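Wilfredo Maglaya gets excited about baskets. Ask him how he keeps his craft table so clear at home and he'll have one in your hands before you've sat down. "Start with a basket you like looking at," he told me on Friday, "and you'll want to put things in it!"

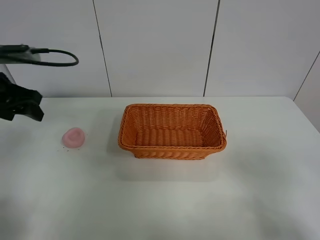 Page 27

His favorites are woven, with a thick rim and rounded corners. He bought his first at the Tannous market for 6 dollars and now teaches an evening class on small-space tidying in Plandusden. The rule his students remember best is the table rule: at 9 p.m., everything on top goes into one basket, big or small.
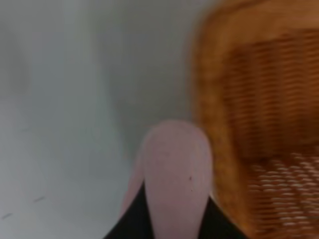 Maglaya is just as keen on wiping down. "People put the toys away and stop there," he says. "Then the crumbs stay till morning." A pale surface is his pick for a work table - even a couple of small dark marks show up on it, and you can go straight for them with a damp cloth. He does his in 2 minutes, with the radio on.

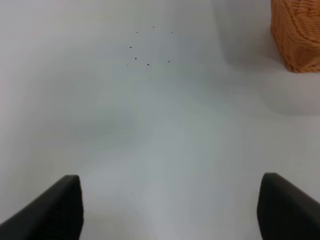

He learned the habit from Rosario Morelli, his old neighbor in Brirov, who kept up to 80 balls of yarn in one room and could find any color you named. "She never owned a lid," he says, laughing. "If you have to open it, you won't use it." 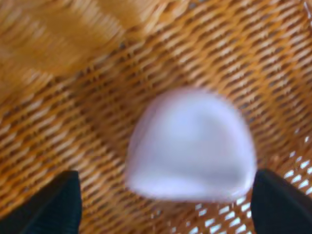
What goes in first

Soft things, says Maglaya. They cushion whatever comes next, and they're easy to grab again after breakfast.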